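Reading Phone Rumors: Handout for Session 4
July
By Dimitriou

Last time we ended on the question of where a "leaked" phone spec comes from. The short answer was a factory, a case maker or a bored person with drawing software. This handout covers the longer answer, and you should have it next to you for the exercise.

1. Kinds of leak

A parts leak is a loose piece of a phone: a back shell, a button strip, a camera cover. Parts are hard to fake well and easy to misread. A shell with a hole in it proves that somebody made a shell with a hole in it.

A case leak comes from a company that has to guess the phone's size early or miss launch week. Case makers are often right about the outside and have no idea about the battery.

A render is a drawing. Please write this on your hand before the exam.
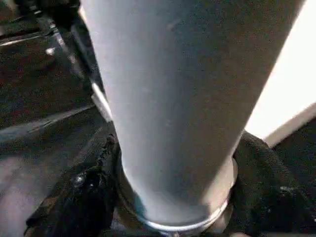

Can a render still be useful, one of you asked by email, if it was drawn from real factory measurements? Yes, for the measurements. The color, the shine and the sunset on the home screen are the artist's own.

2. Our case: the Skemix handset

We will follow the Skemix through its rumor season, as covered by Clilance, a site that posted 857 items on it before launch. I have read them all, and I would like that noted somewhere. Sort them by original source and you are left with 40. The rest are sites quoting sites, and in one glorious stretch, Clilance quoting a forum that was quoting Clilance.
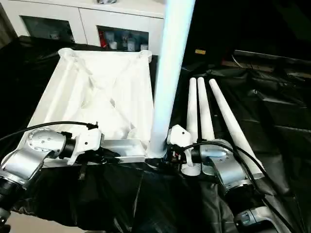

The battery is the worst offender. A first post gave it as 2,872, with no unit. Later posts added mAh, then "confirmed," then a chart. No fresh evidence came in at any stage. When a number gains confidence without gaining a source, put it in your doubtful column and leave it there.

3. Scoring a rumor

Give one point for each: a named first source, a second source that didn't read the first, a detail that could be proved wrong. "It will be thinner" scores zero. Thinner than what? Every phone is thinner than a toaster.

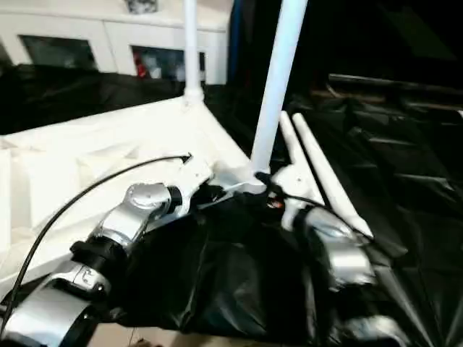
Session 4: robot arm and cable.

4. Exercise

Pick a Skemix feature from the Clostgate archive and trace it back to its earliest post. Hand in a chain of links with dates and 200 words on where it went wrong. If it didn't go wrong, check again.
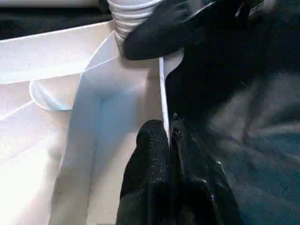

Price rumors are off limits this term. Last year half the class picked them and everyone handed in the same chain, which was a fine lesson in the subject but dull to grade.

Comments

pixelmoth: Does a blurry photo count as a named source if the poster is named?

Dimitriou: The poster counts. The blur doesn't.

tern_04: The archive search ignores anything in quotes, so try the feature name plus "first" without them.

Related
Session 3: Who Makes the Case Before the Phone?
Session 5: Launch Day and the Missing Features
Reading list: Batteries, Screens and Wishful Thinking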